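Portes ouvertes chez Wemstead : une matinée à refaire des lits (et j'en redemande)

J'avais noté la visite dans mon carnet dès janvier, sans trop savoir à quoi m'attendre. Wemstead forme des gens aux métiers de l'entretien, hôtels, résidences, chambres d'étudiants, et ouvre ses locaux au public une fois par an. On m'avait promis du café et des draps-housses. J'ai eu les deux, et je suis repartie avec une page entière de notes sur les coins de matelas !

Rendez-vous à neuf heures dans le hall, petit badge, puis direction l'étage des chambres d'exercice. C'est Mwajuma Nyanda qui menait notre groupe. Elle enseigne la réfection des lits et parle du coton comme d'autres parlent du vin. Première halte, la chambre au drap-housse gris.

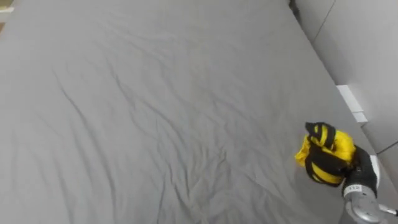
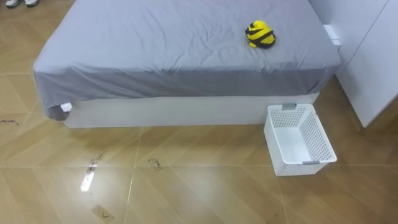
Le même gris dans les deux vues, avec ses plis.

Mwajuma nous a d'abord demandé par où nous commencerions. Tout le monde a répondu « par la tête du lit », évidemment. Mauvaise réponse, du moins chez elle : on commence par le coin le plus difficile d'accès, celui du fond, tant que le tissu a encore du mou, et on finit par celui qu'on a sous la main. J'ai toujours fait l'inverse, en me battant à la fin avec un élastique tendu à craquer, un genou sur le matelas, l'autre dans le vide. Quelle révélation, à mon âge !

Ensuite vient le lissage. Les paumes bien à plat, du milieu vers les bords, sans appuyer. Si l'on appuie, on ne fait que pousser le pli un peu plus loin. Et quand il reste des vagues en diagonale, inutile de frotter dessus : il faut aller rechercher l'angle opposé, soulever le matelas de la largeur d'une main et redonner de la tension. J'ai essayé. Mon premier coin a sauté dès que j'ai tiré sur le deuxième, ce qui a beaucoup amusé Dexter Mercado, mon voisin de visite, jusqu'à ce que ce soit son tour.

On a aussi parlé couleurs. Le gris moyen est apprécié en résidence parce qu'il vieillit bien au lavage, mais Mwajuma le trouve traître pour les débutants : sous une lumière douce, les faux plis se voient peu, on croit avoir terminé, et le soir la lampe de chevet les fait tous ressortir. Son truc est de s'accroupir et de regarder la surface en lumière rasante, la joue presque sur le drap. Nous voilà donc tous accroupis, à la queue leu leu, un œil fermé. J'ai adoré.

La deuxième partie de la matinée se passait à la lingerie, au rez-de-chaussée, et là, changement d'échelle. Atieno Sang, la responsable, nous a donné le chiffre du stock affiché ce jour-là : 2314 pièces de linge, draps, taies et alèses confondus. Ça sent le propre et le fer chaud, il y fait une température de serre, et les chariots passent sans arrêt. Les draps-housses y sont pliés en rectangle, et non en boule comme chez moi. Atieno emboîte les quatre coins l'un dans l'autre, secoue une fois, pose à plat, rabat les bords élastiqués vers l'intérieur et plie en trois dans chaque sens. Elle l'a fait devant nous en parlant d'autre chose. J'ai compté 17 secondes à ma montre — et pas loin de cinq minutes pour ma propre tentative, avec un résultat qui ressemblait à un chausson aux pommes.

Elle tient beaucoup à un détail auquel je n'avais jamais pensé : le repérage des tailles. Chez Wemstead, on coud un fil de couleur à l'intérieur de l'ourlet, toujours au même angle, et l'on sait tout de suite si l'on tient un 90 ou un 140. J'ai acheté du fil rouge en rentrant.

Avant le déjeuner, Demetrius Nakamura présentait les essais de lavage, avec des échantillons à toucher les yeux bandés. Neuf, puis lavé de nombreuses fois : j'aurais juré que le plus doux était le neuf. Raté. Il nous a laissé comparer des tissages aussi, percale contre satin de coton, et la discussion s'est un peu échauffée au fond de la salle (équipe percale, pour ma part, et je n'en démordrai pas).

Côté pratique : l'entrée est gratuite, l'inscription se fait par mail, et les groupes sont petits, ce qui permet vraiment de mettre la main au drap. Prévoyez des chaussures confortables et une tenue légère pour la lingerie. Le café du hall est bon, le gâteau à l'orange encore meilleur, mais il n'en restait plus à onze heures.

De retour à la maison, j'ai défait mon lit pour le refaire en commençant par le coin du fond, côté mur. Il a tenu toute la nuit.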